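Visit report: Kasgate spring trade fair, tabletop and parlour games hall
Filed 12/02/2018

I attended the Kasgate fair over two days on behalf of our club federation, which buys tables, mats and tile sets in bulk for its member clubs. The purpose was to look at playing surfaces, compare tile materials and get prices for the next order. Notes are given in the order of the visit.

Getting there and layout

The fairgrounds are a short bus ride from the train station. The bus drops passengers at the north gate, but the games hall is closest to the south gate, so anyone carrying samples should stay on for one more stop. Badge pick-up was quick. Coats can be left at the desk to the left of the entrance, which takes coins only.

The hall was split into two zones. Makers and wholesalers were along the outside walls and the retail stands were in the centre. The aisle beside the café was narrow and hard to get through at lunch. The printed floor plan did not match the stand numbers in the back corner, where several exhibitors had been moved after the plan went to print.

Playing surfaces

Salminen had the widest range of mats. They sell three grades, which differ in the top layer and in the backing. The light grade has a thin cloth face on foam. It rolls up small, but the corners lift after storage and need to be weighed down. The middle grade has a denser face and a rubber backing. The heavy grade is the same face on a thicker backing, with stitched edges in place of glued ones.

I tried all three with the same tiles. On the light grade, tiles bounce when dropped from a low height and a wall of tiles shifts when pushed from one end. The middle grade holds a wall straight. The heavy grade is quieter again, but it is also hard to carry and would not fit the lockers most clubs use. For general club play the middle grade is the better buy.

Colour affects play more than I expected. Under the hall lighting, the pale grey mats gave glare and made the white tile faces hard to pick out from across the table. Dark green was comfortable, but tiles with green backs were less distinct when face down. Black and dark blue gave the best contrast for both faces and backs. Black shows lint and chalk dust, and will need brushing between sessions. Salminen supplies a brush, sold separately.

Edge stitching on one display mat had come loose at a corner. The stand staff said it was an early sample. I would ask for a production piece before placing an order.

Tiles

Wikico showed tile sets in melamine and in a harder acrylic. The acrylic sets have a sharper engraving and a glossier face. The melamine sets are heavier for their size and make a lower sound on the table. Both come with green, blue or amber backs.

Points checked on each set were squareness, depth of engraving, paint fill and the join between face and back. Squareness was tested by standing a row of tiles on end and sliding a steel rule along the top. The melamine sets passed with no visible step. One acrylic set had two tiles standing slightly proud. Paint fill was clean on all sets except for the red on one batch of character tiles, where it had run past the engraved line.

The join matters because it can be felt with the thumb. A poor join gives away which way a tile is facing, and in older sets it collects dirt. Wikico's joins were flush on the melamine range. 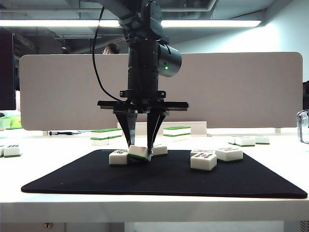
Tables and frames

Climon makes folding tables with a raised rim. The current model has steel legs with a locking brace and a removable top. Set-up takes one person if the table is laid on its side first. With the legs out, I leaned on each corner in turn and found very little movement. The older model, also on display, rocked noticeably on the hall floor.

The rim is the right height for tile racks but leaves no room for a drink or a score pad. Climon offers clip-on side trays at extra cost. The trays are sturdy, but the clip marks the finish when it is taken off. A felt strip would fix this and I suggested it to the staff.

Replacement parts are stocked for the current model only. Clubs that own the older model should order spare braces now, while the remaining stock lasts.

Talk on tile wear

Ismail Nasr gave a short talk on how tile sets age in club use. His main point was that most wear comes from shuffling and storage, and very little from play. Tiles stored loose in a bag rub at the corners, and the rounded corners then make walls unstable. He recommended fitted trays and a rotation system, with each club running two sets per table and swapping them monthly.

He also covered cleaning. Warm water with a drop of dish soap is enough for both materials. Alcohol wipes dull the face of acrylic tiles and can lift the paint. Tiles should be dried on a towel before they go back in the case. The slides were hard to read from the rear seats, but a handout was left by the door.

Prices and terms

Salminen quoted $36 per mat for the middle grade, with freight extra. Wikico would not quote on the spot and will send a price list in March. Climon requires a minimum order of $2000 and asks for a deposit with the order. Delivery times were given verbally by all three firms and should be confirmed in writing.

Follow-up

Request a production sample of the middle grade mat in black and in dark blue. Ask Wikico for two melamine sets on approval, one with green backs and one with blue. Check with member clubs how many of the older Climon tables are still in use before ordering braces. Copies of the handout and the catalogues are in the federation office, on the shelf beside the printer.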